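Is it worth recording more cloth-folding examples, or are we just feeding the machine?

Asked by Trilok Shukla, July 2023
Tagged: teaching by demonstration, data collection, small teams

I'm after opinions from people who have done this for longer than I have, and preferably people who aren't selling anything.

Our group has been gathering examples for a learning system that is supposed to pick up a cloth from a table, fold it and put it down tidily. The method is the usual one. A person steers the arms through the job, everything gets logged, and once there's a pile of these the model is trained on them. The software we use for logging and sorting is called Okby. It does the job, though it falls over if you rename a task halfway through a day.

The plan we were handed says 3000 examples. When I asked where the number came from, I was told it was what Wodine used for their towel task. When I asked whether Wodine's towel task worked, the conversation moved on.

So far we have 300. I trained on those as a test, and the result will fold a cloth that is already lying more or less flat, in more or less the spot where the operators like to put it. Shift it a hand's width towards the edge strip and it grabs air. Put a cup somewhere near it and it goes for a fold anyway, cup or no cup. The view it has to work from at the wrist is this sort of thing:
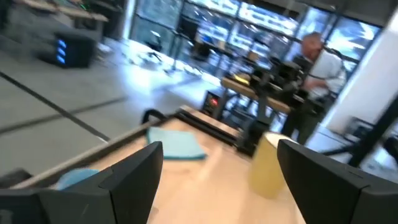 Wrist view, teal cloth on the table, yellow cup off to the right.

What bothers me is that every operator does the same tidy thing. They set the cloth out neatly, they fold it neatly, they press save. If they fumble, they bin the example and start over, as the instructions say only clean runs count. I can see why somebody wrote that, but the result is a pile of examples in which nothing ever goes wrong, and then we're surprised when the robot has no idea what to do with a missed corner.

There's also a good deal going on in the background of these recordings. People at other stations, glare off the windows, furniture. I've been told the model "learns to ignore it". I'd like to see some evidence of that before I sign up to another two months of it.

My questions, in order of how much they annoy me:

Does going from 300 to 3000 of the same thing help, or do we get a robot that is very sure of itself in one spot on the table?

Should failed grabs be kept, and if so, how do you label them without making a mess?

Does anybody rotate their operators on purpose, or is that just something people put in papers?

We have seven people trained to run the stations, but in practice two of them do nearly all of the recording. They're good at it, and that may be part of the trouble.

I'd rather hear "we tried it and it was rubbish" than a link to a keynote.

Theresia Kofler

We tried it and it was rubbish, so you've come to the right place.

Longer version. We had a wiping task, then a folding task, and in both cases the first batch taught the model something and the second batch of the very same thing taught it next to nothing. I can't give you a neat curve because we kept changing things as we went, and I'd be wary of anyone who can. What I can say is that a single afternoon spent starting the cloth in stupid places did more for us than the fortnight before it. Bunched up, half over the edge, upside down, under the arm, dropped from a height. The operators hated it. Their runs got slower and uglier and the model got better.

On failed grabs: keep them, but only the ones where the person recovers. A missed corner followed by a second try is worth having. A missed corner followed by the person giving up and hitting stop is a lesson in giving up, and your robot will learn it. We had one that would hover over the cloth and then park itself, very politely, and it took us ages to work out that it was copying a person who always went home position before deleting a bad run. Some of those had been saved by mistake.

For labels we ended up with two boxes, "recovered" and "did not finish", and a comment line that hardly anyone filled in. We began with nine categories of failure. Don't do that. People at the end of a shift pick whichever is at the top of the list.

Background is where I disagree with whoever told you it sorts itself out. It may, if the background really varies. If every recording is made from one station facing the same windows, then the model hasn't learned to ignore anything. It has never had cause to. Turn the table, or swap stations, or record early and late so the light shifts. All of that is cheap compared with paying people to fold. Your side view matters as much as the wrist here, by the way. Ours looked a lot like this, open room behind the tabletop and other people getting on with their own work:
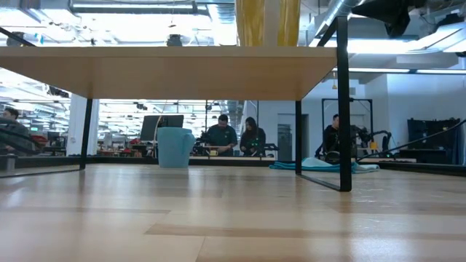
Luzius Widmer reckons the side view is more trouble than it's worth and that you should train on the wrist alone for a while and see what you lose. He and I have had this argument before and I still think he's wrong for cloth, where you need to know what the far corner is doing while the fingers are busy with the near one. But it's a cheap test and you have the data already, so run it and make up your own mind.

As for rotating people – yes, do it, though not for the reason usually given. You won't get some lovely spread of human styles. You'll get five people who fold the way the first two showed them. The benefit for us was that new people made honest mistakes and had to fix them, and that wore off within days. So bring them in a few at a time, and don't coach them too hard.

One more thing. Hold back a set of starting positions that no operator ever gets to record, write them on a card, and test on those and only those. We didn't at first. We tested on whatever the person standing there happened to set up, and of course it was always set up the way they'd been recording it all week. The scores were terrific.

Kilian Bühler

You need more data. 300 is nothing. Everyone I've spoken to says the behaviour shows up all at once when you get to scale, and below that you can't judge. I'd just push through to the 3000 and stop testing in between, as it only upsets people.

Also look at Effiong, they have a tool that makes extra examples out of the ones you've got by changing the colours. Haven't used it personally.

Ildikó Major

I'll be a bit kinder than Theresia about volume and a lot less kind than Kilian needs me to be.

"It shows up all at once" is what people say when they don't have a test. If you stop measuring between 300 and 3000, then you'll find out at the end whether you wasted two months, and by then nobody will want to hear it. Train at every few hundred. It costs you a night of computer time.

Where I'd part from Theresia is on making every start awkward. We went too far that way. We had such a wild collection of crumpled, hanging and twisted starts that the thing got poor at the plain flat case, which was what the customer had in front of them most days. Somebody from Tralura came to see it and we had to scrunch the cloth up to get a decent fold out of it. I still wince. My rule now is that half of each session starts the way the cloth would really turn up in use, and the other half is as nasty as you like.

Changing colours after the fact is all right for colour. It won't help with your air-grabbing, Trilok, because that's a question of where the cloth is, and a recoloured cloth is in the same place as before. The cup business is separate again. If the model folds regardless of what's near the cloth, I'd go and look at how many of your 300 have anything close enough to get in the way. My guess is very few, and that in all of them the operator simply had room to work around it. You need some where the right answer is to move the cup first. And somebody has to decide that this is the right answer and write it down, or half your people will shift it and the other half will steer round it, and you'll be teaching both.

Which brings me to the instructions. "Only clean runs count" is a rule for people who get paid by the run or get shown on a chart by the run. If there's a chart on the wall with everyone's totals, take it down before you change anything else. You can ask for messy starts and recoveries all you like, but while the tally rewards quick tidy folds, that's what will be saved.

I'd also go through the 300 by hand before recording any more. It's dull. Seven hours or thereabouts if you skip through at speed and don't stop to argue. When we did ours there were runs where the cloth was never touched, and a whole morning where one wrist camera had been knocked and was looking mostly at its own finger. All marked as clean.

Trilok Shukla

Thanks, that's more use than the last three meetings. There is indeed a chart on the wall.

I've started going through the recordings. I'm not far in and have already found a stack where the cloth was laid down in the same spot so exactly that I thought Okby had saved one run over and over. It hadn't. I've also asked for the wrist-only test, mostly to settle it for Luzius.

Kilian, I take the point about scale, but I'm going to keep testing. I'll post the numbers in September whichever way they go, on the card of held-back starts and nothing else. If they're bad I'd still like them up where the next person with a 3000 in their plan can find them.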